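Datia Memoria – servicio de diagnóstico y ampliación para ordenadores de oficina
Referencia 1061
Distribuido por Fotonlow

Datia Memoria es un paquete para empresas que tienen ordenadores de sobremesa con algunos años y no desean todavía comprar nuevos.
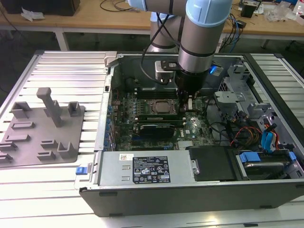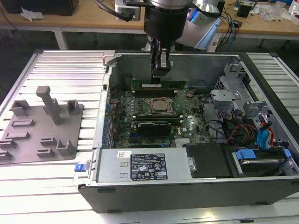
El programa de diagnóstico funciona desde una memoria USB y no necesita instalación. Al arrancar, lee el modelo de la placa, la cantidad de memoria y la velocidad de cada módulo, y guarda el resultado en un informe de texto. Para la lectura no hay que abrir el equipo. Para la ampliación sí: la torre se pone tumbada y sin el panel lateral, como en las dos fotos, y de esta manera se llega a las ranuras desde arriba. Antes de tocar los módulos, desconecte el cable de corriente y espere unos minutos.

El paquete contiene:
– Memoria USB con el programa Datia
– Licencia para 22 equipos
– Pulsera antiestática
– Guía impresa en español e inglés

Los módulos de memoria se piden aparte, según el informe. Tenemos en almacén más de 200 referencias, también para placas antiguas que los fabricantes ya no mencionan en sus catálogos. Si su placa no está en la lista, envíenos el informe y buscamos un módulo compatible.

Compatibilidad
El programa trabaja con arranque UEFI y con BIOS clásica. En los equipos Hidard de primera serie es necesario desactivar el arranque seguro. Con los Fitzsimmons compactos el informe sale completo, pero la velocidad del segundo módulo aparece a veces como cero – es un error conocido y lo corregimos en la versión de marzo.

Precio: 229 euros, IVA incluido. La licencia no caduca y las actualizaciones se descargan con el mismo número de serie.

Consultas técnicas: Juniper Kowalczyk, por el formulario de contacto. Indique, por favor, la referencia del producto y adjunte el informe.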